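Peltura rainwater filters: your questions

Does it make rainwater drinkable?
No. It makes it fit for toilets, washing machines and tomatoes.

How big a tank do I need?
Most homes manage with 2,000 litres. Ambitious gardeners want 4,000.
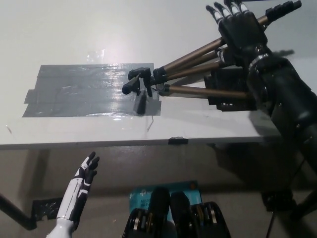 Niloufar Kiani wrote in to say hers ran dry by June, and that we should admit tanks need rain. We admit it.

How often is the filter changed?
Every 18 months – sooner under trees.
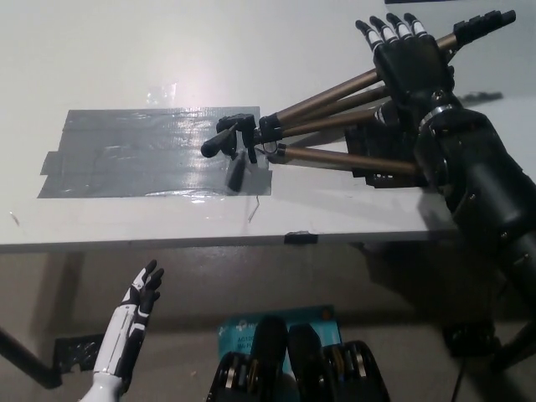 Pigeons count as trees. Old cartridges go back to Romum, postage paid.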